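4. Tidying as a Test Task

4.1 Task selection

Household tidying is often listed among the chores that machines should be able to do soon. The individual motions are short, the objects are light, and a dropped item seldom causes damage. Previous work has mostly reported results on blocks, cups and folded cloth, placed by the experimenter in a known region of a matte table. We consider the results on such layouts to be a poor guide to performance in a kitchen or family room, where the support surface may be polished stone and the items left on it include toys with no flat sides.

The Skonley task set was written to cover this gap. It contains 8 chores, divided into household and shop-floor groups. The household group covers clearing a counter, sorting toys, loading a rack and wiping a spill. The shop-floor group covers emptying a parts bin, returning hand tools, stacking cartons and clearing offcuts from a bench. Only the toy-sorting and counter-clearing chores are discussed in this section; the remaining chores are treated in Section 5.

4.2 Policies

Two policies were compared. The first, Gosteck, is a modular pipeline: segmentation, grasp proposal, collision check and a scripted place motion. The second, Flultwood, is a single network trained on teleoperated demonstrations, which maps wrist images and joint positions directly to short sequences of motion commands. Flultwood was trained on 2000 demonstrations, of which 600 involved toys or other small household items. No demonstrations from the test surfaces were included in either subset.

Both policies used the same two-finger gripper and the same wrist camera. Gosteck additionally received a depth map. Neither policy was given object models, and neither was told in advance how many items were on the surface. A trial ended when the policy issued a stop command, when the time limit was reached, or when the operator intervened.

4.3 Scoring

A pick was scored as successful if the item was lifted clear of the surface and held until the arm began its transfer motion. A place was scored separately, and only if the pick had succeeded. Contact between a fingertip and the support surface was logged but was not counted as a failure unless it triggered the force limit. We adopted this rule after pilot trials in January, in which light contact was common during otherwise acceptable grasps of low objects.

4.4 Difficulties specific to polished stone

Three effects were seen more often on polished stone than on the matte reference table. First, overhead lights produce bright reflections whose position in the image changes as the wrist moves. Gosteck sometimes proposed grasps at the boundary of such a reflection, treating it as the edge of a thin object. Second, veins in the stone have strong local contrast and can run under an item and out the other side, so that the segmented outline is extended along the vein. Third, the depth map is incomplete on glossy areas, and the height of a low object above the surface is then poorly estimated.

Figure 3 shows a view in the approach phase of toy sorting. The item is a lime green toy in the shape of a bone, and the gripper is open. Two glare regions are present on the marble, and the veining is blurred toward the top of the image. An object with a blue rim enters the view at the right.

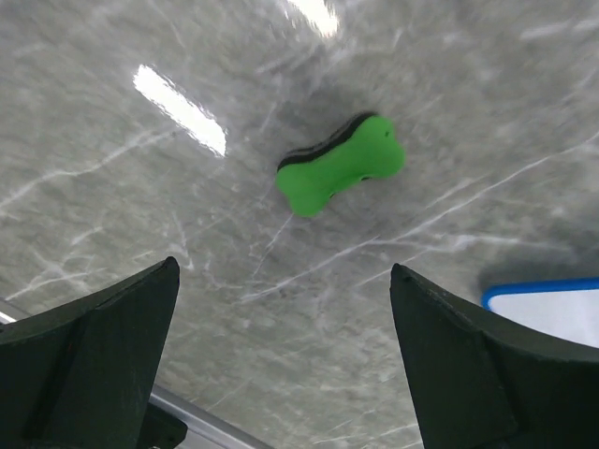
4.5 Grasp choice on the bone shape

A bone outline offers two obvious regions for a parallel grasp, the narrow shaft and the rounded ends. A shaft grasp is preferred, as closing across an end tends to push the item out of the fingers. Flultwood chose the shaft in most trials but was slow to correct its wrist angle when the long axis was oblique to the line between the fingertips. Gosteck computed the angle correctly whenever its outline was clean. When the outline was extended along a vein, the computed axis rotated with it and the fingers closed on an end.

Adding a reflection mask to Gosteck removed most of the false proposals at glare boundaries. It had no measurable effect on the vein errors, which require a change to the segmentation stage.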